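Netavik 3 planner release moves two-arm soft goods handling to a single solver

Clambridge robotics software firm Mohamedi has released version 3 of Netavik, its motion planning and grasp control package for two-armed mobile robots. The update replaces the separate left and right arm planners used in earlier versions with one solver that treats both arms and the held object as a closed chain.

The change is aimed at household items that deform when they are picked up. In Netavik 2, each arm followed its own trajectory and a supervisory process corrected the spacing between the wrists after the fact. With cushions, folded towels and bedding, the correction often arrived late and the fabric was either stretched or allowed to sag out of the grasp.

Under the new scheme, the distance between the hands is a constraint inside the optimization. The solver accepts a range of spacings, set from an estimate of the object's width and how far it will compress, and plans both arms inside that range. Wrist torque is read on every control cycle and used to narrow or widen the range while the arms are moving.

"The old code was two good planners arguing through a third one," said Fraser Urquhart, who leads the manipulation group at Mohamedi. "We took out the third one and then found we could take out one of the others."

Throw pillows on a sofa were used as the main development task. A pillow is held at both sides and placed against the backrest, and the planner must keep the forearms clear of the seat front. The target pose is taken from the head camera. Upholstery of a single colour was a weak point for the earlier perception module, which relied on surface texture to find the boundary between seat and back. The new module fits planes to depth data first and uses seams only to refine the result. 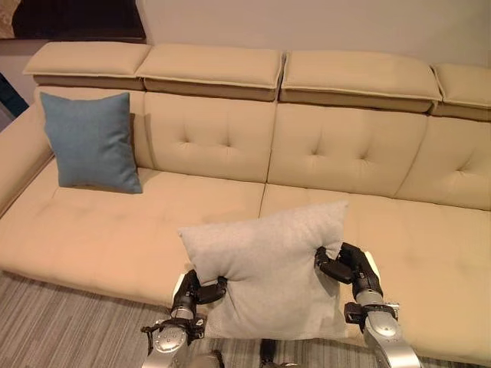 Test results

Mohamedi ran 3553 placements in simulation before moving the release to hardware. Failures were sorted into 6 categories, the largest being a pillow that met the backrest at too steep an angle and slid forward on release. A contact check now holds the grasp until the measured load on both wrists has dropped below a threshold. Median planning time for a two-arm move fell by nearly a third on the company's reference computer.

Urquhart said the remaining errors are mostly in perception. Pillows that overlap one already in place are still segmented as a single object in some lighting, and the planner then rejects the goal as occupied. A fix is being tested but was held back from this release.

Tooling and availability

Netavik 3 ships with an updated version of Flimis, the company's log viewer. Flimis can now replay both arms against the camera stream on one timeline and display the active spacing limits at each step. Logs recorded under Netavik 2 will open, but without the constraint display.

Configuration files from version 2 must be converted with the supplied script. Custom grasp definitions written for a single arm carry over unchanged. Existing licence holders can download the update now, and version 2 will receive bug fixes only until March.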